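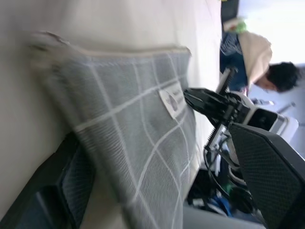

Danylo Vakulenko wrote in to say I was dead wrong about fabric softener on kitchen cloths, and that he hasn't used a drop since December and his towels soak up spills like they used to. Fine, Danylo, you win! I tried it for a whole month and I'm a convert (a half cup of white vinegar in the rinse, if you want to copy him).

So this page is all about rags, cloths and sponges, and how I keep mine from smelling like a pond.

Washing the cloths

Hot water, regular detergent, and don't stuff the machine. I wash mine apart from the bath towels because I got tired of picking lint off everything. If they still smell when they come out, I boil them in my oldest pot for 2 minutes with a spoonful of washing soda, then run them through again. Read the care label first, though. Some of the fuzzy synthetic ones hate heat and go stiff as a board.

Red ones are trouble. I turned a load of dish towels pink once and had to live with them for years, so now anything red gets washed alone the first few times, in cold.

Sponges

I squeeze mine out hard and stand it on its edge by the window at night. Lying flat in a puddle is what makes it stink. Once it starts coming apart at the corners it gets demoted to the garage, where it can scrub lawn chairs till it dies.

Keep one color for dishes and another for everything else. Yellow is dishes at my house, and heaven help the person who takes it to the bathroom floor.

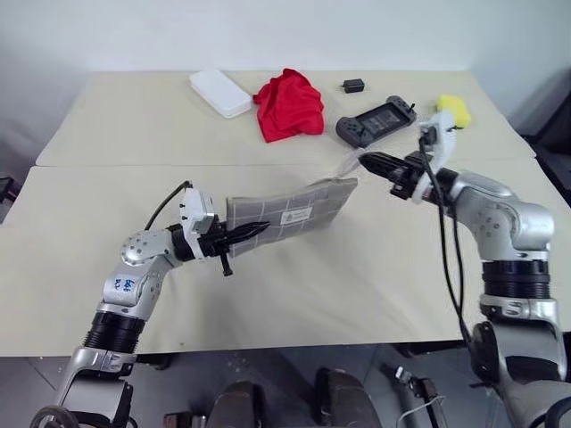 Drying and storing

Never put a cloth away damp, not even a little! I hang mine over the oven rail till morning, then fold them in thirds so they stand up in the drawer and I can grab one without wrecking the pile. Harsh Negi rolls his and swears it saves room. I tried rolling and they all came undone.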